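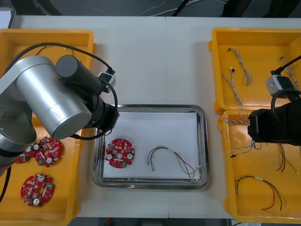 How much of a two-arm sorting task can a student team finish within one semester?

Most of the handling, provided that the parts are few in kind and the layout of the station stays fixed; the harnesses take up the larger share of the time.

4. Student Project: The Nel Station

4.1 Course setting

The Nel station was the shared project of the automation course at Nedmont. The course had 30 students and met in 20 lab sessions. Earlier classes worked with rigid blocks and machined pegs, and most teams in those classes reached a working program well before the end of the semester. The parts for this project were chosen to be harder. Each run used a mix of round circuit boards and wire harnesses. The boards are stiff and keep their shape. The harnesses bend, twist, and catch on each other, and the same harness seldom lies the same way in two successive runs.

Students were graded on a written task plan, a log of all grasp attempts, and a short report on failures. The success rate did not enter into the grade. This rule was announced in the first session and was repeated when the logging sheets were handed out. In previous classes, failed attempts had been left out of the logs often enough to make the logs unusable for comparison.

4.2 Station and task

The station has two arms, one on each side of a worktable, with a paper-lined steel tray between them. Plastic bins stand on both sides of the tray. The left bin is for boards and the two right bins are for harnesses. A camera is mounted on each tool, and the student program receives both camera streams along with the joint positions and the finger opening.

A run starts with a mixed set of parts in the tray. The left arm handles boards, and the right arm handles harnesses. A run ends when the tray is clear or when the supervising student stops it. Both arms may move at the same time, but only one tool may be inside the tray area. The rule is enforced in software by a lock taken on entry and released once the tool has cleared the rim. Four teams tried to shorten the locked interval by releasing on lift instead of on clearance. The change saved little time and was withdrawn after two contacts between a hanging harness and the other tool.

For the reverse task, parts are taken from the bins and set out in the tray. The reverse task was added in the second half of the course. It proved harder for the harnesses, which had settled against one another and against the bin walls.

4.3 Grasp selection for harnesses

A harness offers many possible grasp points, and most of them are poor. A grasp on a single strand lets the rest of the bundle swing. A grasp on a connector is more stable but puts a load on the crimp. Students were told to prefer a point where the wires are bound together and to approach it with the fingers open across the direction of the bundle.

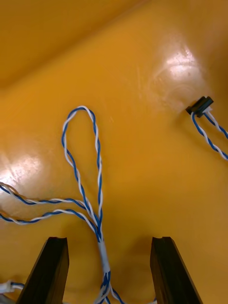

The approach height was set separately for each bin. Teams that used one height for all bins pressed the fingertips into the floor of some bins and closed above the wires in others. After the height was corrected, the main source of error was glare. Glossy plastic under ceiling lights gives bright patches that move as the wrist camera moves, and thin wires that cross a patch may be lost for several readings. Masking the brightest pixels helped in part. A second look from a wrist angle turned by a fixed amount helped more, at the cost of a longer cycle.

Twisted pairs raised a further problem. The regular pattern of the two colors was read by some programs as a row of separate short parts. The Gillis team dealt with this by smoothing along the wire before searching for bound sections. Their code was later shared with the whole class and is included in the Kallomska package, the common software used in the course.

4.4 Data

The class logged 1,462 grasp attempts. Each entry gives the part type, the source, the target, the finger opening at contact, the outcome, and a free-text note. Outcomes were coded as held, slipped, missed, or multiple, the last meaning that more than one part left the surface. Entries with no outcome code were returned to the team and completed from the camera record.

Boards were mostly held on the first attempt. Misses on boards came from overlap, when the upper board hid the edge that the program had chosen. Harness failures were spread more widely over the codes. Slips were common when the grasp point lay near one end, and multiple pickups occurred almost entirely in the bins. The free-text notes were of uneven quality. Some teams entered a full line for every failure, and others wrote the word "tangle" and moved on.

Release was logged less carefully than grasping, and this is a weakness of the data set. A harness may stay hooked over a finger after the gripper opens, or a loose end may remain across the rim of the tray. Such events were recorded only if the student noticed them. From the July revision of the course onward, release has its own outcome code.

Figure 4. Gripper of the Nel station holding a wire harness at the edge of the steel tray, with more harnesses in the bins to the right.
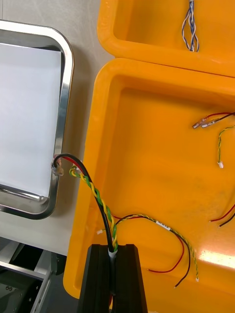 One reader of the draft objected that a wire harness is a poor choice for a first course, on the grounds that students cannot tell whether a failure comes from their own plan or from the part. The reader would have kept the boards for the full semester and given the harnesses to a second course. The objection has some force. In the failure reports, several teams blamed the part for slips that the log shows to be late finger closures. The same reports, however, contain most of the useful work on grasp height and glare, and the board runs gave little cause for either. The current plan keeps both part types and moves the first harness session later, after each team has completed a full set of board runs with the lock in place.

4.5 Limits of the comparison

Teams did not use the station for equal lengths of time. Early groups worked with worn finger pads, which were replaced between sessions, and the logs do not show which pads were fitted. Comparisons between teams are therefore omitted from Section 5, and results are given by part type only.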